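Screw cap

A screw cap, also called a screw closure or continuous thread closure, is a closure fastened to a bottle, jar, or tube by turning it over a matching thread on the outside of the neck. It is used for drinks, cooking oil, cleaning liquids, medicines, and many other goods. The cap holds the contents in, keeps air and dirt out, and can be opened and closed many times without a tool.

Design

A basic screw cap has a flat top, a round side wall called the skirt, and one or more raised threads on the inside of the skirt. The container neck, known in the trade as the finish, carries the matching thread. When the cap is turned clockwise, the threads ride against each other and pull the cap down until its inner surface presses on the rim of the neck. The thread supplies the clamping force; the seal itself is made at the rim, and a cap with good threads and a damaged rim will still leak.

The outside of the skirt is often ribbed for grip. Fine ribs are usual on drink bottles, while wide flutes are more common on jars and large jugs. Smooth skirts are found mainly on cosmetics and on caps meant to be opened with a cloth or a wrench.

Threads may be single or multiple. A single thread runs once or more around the neck from one starting point. Multiple threads start at several points, so the cap can be removed with a shorter turn. Very short threads, covering only a fraction of the neck, are called lugs and are common on metal jar lids.
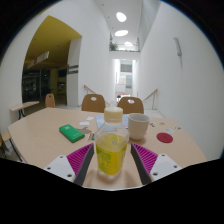
Sealing methods

Three methods are in general use. In the first, a soft liner is placed inside the top of the cap. Liners are made of foam, coated paperboard, or rubber-like compounds, and are chosen according to the contents. Oils and solvents attack some liner materials, and a liner that works for water may swell or shrink with another liquid.

In the second, the cap has no separate liner. A thin plastic ring molded into the underside of the top fits inside the bore of the neck and presses outward against it. This is known as a plug seal. It saves a part and an assembly step, but the neck must be molded to a closer tolerance.

In the third, a foil disk is bonded to the rim after filling, usually by induction heating through the closed cap. The foil is peeled away on first use, and the cap then serves as the reclosing device.

Sizes

Cap sizes are normally given as two numbers. The first is the nominal outside diameter of the neck thread in millimeters. The second is a finish code that sets the height of the neck and the number and style of thread turns. Two caps of equal diameter but different finish codes may start on the same neck and fail to seat. Mixing of this kind is a frequent cause of slow leaks in refilled containers - the cap feels tight, but it has stopped against the thread or the shoulder before reaching the rim.

Torque

Application torque is the turning force used to close the cap at the filling line. Removal torque is the force needed to open it later, and is usually lower, as plastic relaxes under load in the hours after closing. Low torque leads to leaks and loosening during shipping. High torque can strip the threads, split the skirt, or make the package hard to open for people with limited hand strength.

An in-house study at the Clurnidby packing works compared 1307 closures drawn from one production run. Samples of 200 were stored upright and on their sides, and removal torque was read at set intervals. Most of the loss took place early in storage, with little change afterward. The works later adopted the Jevero, a bench torque tester with a spring clamp, for routine line checks.

Tamper evidence

Many caps carry a narrow band joined to the bottom of the skirt by small bridges. The band catches under a ridge on the neck, and the bridges break when the cap is first turned. On some designs the band stays on the neck, and on others it remains tied to the cap by a strip so that both parts are collected together.

Recycling

Caps are often made of polypropylene or polyethylene, while clear bottles are often made of PET. After grinding, the two can be sorted in water - the cap material floats and PET sinks. Metal caps are removed by magnets or eddy current separators. Local rules differ on whether caps should be left on.

Related articles
Bottle neck finish
Child-resistant packaging
Crown cork
Induction sealing
Jokudier closure
Lug cap
Medina jar thread
Torque tester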